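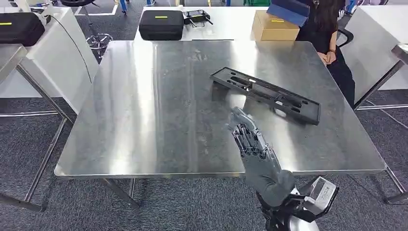 El fallo de cierre residual, que en Mollesside llamamos «dedo perezoso», es una avería de las manos robóticas de dedos articulados: la mano recibe la orden de abrirse y algún dedo se queda a medio camino. Yo lo conocí con la mano Dollent y desde entonces lo veo por todas partes (manía mía, lo reconozco). Cuesta pillarlo a simple vista, porque una mano en reposo ya lleva los dedos algo curvados hacia dentro, como la gris que asoma sobre la mesa de acero, y una funda lisa en el dorso tampoco ayuda a ver qué pasa por debajo. En los dedos, al menos, las articulaciones quedan al aire y se pueden revisar con una linterna.

Causas: la más citada es el desgaste del tendón de retorno. El manual de Stundum pide cambiarlo cada 500 horas, pero a mí se me quedó un dedo clavado a las 200, ¡y con la pieza todavía sujeta! También influye la temperatura del motor; por encima de 38 grados yo paro y dejo enfriar.

Seguridad: nunca se tira del dedo con la mano propia mientras haya corriente. Primero parada de emergencia, luego 7 minutos de espera y después la palanca manual.

Variantes: el método Sriwong compara la orden con la posición real de cada dedo y corta el movimiento si no coinciden. Lo probamos en febrero y sigue instalado.

Última revisión: 15/11/19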